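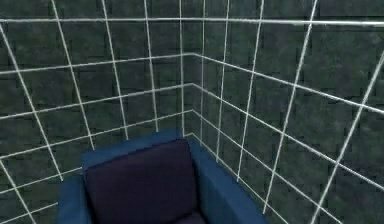
The Furkwood student robotics club needs 4 more people for its simulation team, starting February 2026. The team builds the virtual rooms our navigation code is tested in before it goes anywhere near the club's real robot. Rooms are kept simple at first: dark mottled walls with a white grid over them, one blue armchair near the corner, and the code has to work out where the chair is. Later rooms get more furniture and plainer walls.

You would spend three hours a week modelling rooms, running tests and logging the results. Some Python is useful. No robotics experience is needed, and first-year students are welcome.

Team members share a workbench in the Bratton building and can claim up to $600 towards competition travel in May. The positions are unpaid.

To apply, send a short note on what you've made or programmed to Meifang Duan or Darnell Escobedo at the club desk. Please include your timetable.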